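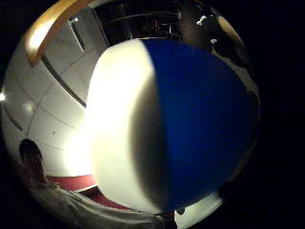

ナークサイド駅の反転フラップ式発車標、修復ノート 2024年1月

前回までのおさらい(自分用)。ナークサイド駅の旧コンコースにあった発車標の、行先表示ユニット。2000年に撤去、以後ずっとドークビーの車庫で眠っていたもの。6月の一般公開までに動かす約束をしてしまった。約束したのは私で、そのとき中を開けてはいなかった。順番が逆だったと今は思う。

行先フラップの現状
フラップは全部で275枚。番号を振り直したところ、銘板の部品表とは合うのに配線図とは合わない。配線図のほうが後から描かれているので、改修のときに誰かが一部を差し替え、図面には反映し、部品表には反映しなかったらしい。あるいは図面だけ夢を見たか。とりあえず部品表を正とする。
「ウニヤル」が二枚ある。片方は書体が細い。路線の短縮運転が始まった年に追加されたほうだと思うが、どちらが先かは塗膜を見ても決められなかった。「ラッレサーリ」は一枚、ただし裏の下半分に前の行先がうっすら残っている。斜めから光を当てると「空港」と読める気がする。ナークサイドから空港に行く列車が走った記録はない。計画倒れの路線まで律儀に刷ってあったとすれば、当時の営業担当はかなりの楽天家だ。

駆動部
モーターは生きている。試しに低い電圧から上げていくと、機嫌の悪い自動改札みたいな音を立てて回りはじめた。原点検出のスイッチは接点が黒ずんでいて、三回に一回は自分が原点にいることを認めない。接点を磨いて再試験したら認めるようになった。ただし今度は原点でないところでも認める。スイッチの取付板がわずかに曲がっているせいで、当て木をして戻した。以後は正常。
送りパルスの積算は試験終了時で3695。次にここを開ける人は、この値から続けて記録してほしい。ゼロに戻さないこと。前回ゼロに戻したのは私です。

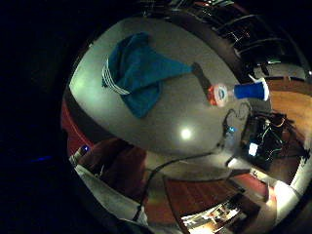
イーダ・レヘティネンからは、塗り直しは一切しないほうがいいと言われた。フラップの縁の擦れは三十年ぶんの発着の跡で、そこを新品にしたら駅の看板ではなく看板屋の見本になってしまう、とのこと。反論しようとしたが、うまい言い方を先に取られたので黙った。文字が欠けて読めない「各駅停車」の一枚だけは例外にしてもらう方向で相談中。

時刻の桁
時の十の位に「3」のフラップが入っている。30時台の列車を想定していたのか、汎用のセットをそのまま組んだだけか。後者だと思いたい。タナー・デュフォーは外しておくべきだという意見で、私は残す派。公開当日に暴走して「39時」発を表示したら、たぶんその日いちばん写真を撮られる展示物になる。
分の一の位は「7」から「8」に移るときだけ二枚まとめて落ちる。爪の先が丸くなっている。削り直しは一度しかできない寸法なので、先に予備の爪で試すこと。予備は9番の引き出し。ラベルには「その他」と書いてあるが爪が入っている。

番線表示
電球式。ソケット側は問題なし。番線の「2」だけガラスの色が違って、やや緑に寄る。現地で撮られた古い写真でも二番線だけ色が違うので、そのまま残す。当時の乗客がこれを二番線の目印にしていたという話をサヴィタ・ジャイスワルから聞いた。出典を尋ねたら、彼女のおばさんだった。資料としては弱いが、おばさんは毎日乗っていたそうなので、駅の年報よりは信用している。
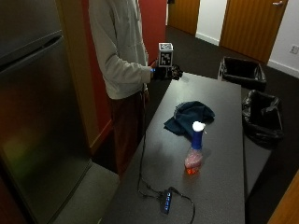
次回までにやること
・爪の試し削り。予備で成功してから本体。
・配線図と現物の不一致を表にする。差し替えの時期は推測で埋めず、空欄のままにしておく。
・「ウニヤル」二枚の並び順を決める。決まらなければ太いほうを先に。
・ドークビーの車庫に電話して、外枠のねじが残っていないか聞く。前回の返事は「あると思う」だった。あの車庫の「あると思う」の成績は、いまのところ一勝四敗。
・展示用の行先の並びを考える。終日ラッレサーリ行きだけでは、さすがに客が帰れない。
・制御箱のふたの蝶番に注油。

メモ:外枠の内側、右上の隅に鉛筆で「下り注意」と書いてあった。何に注意すればいいのかは書いていない。消さずに写しだけ取って、部品表の裏に貼った。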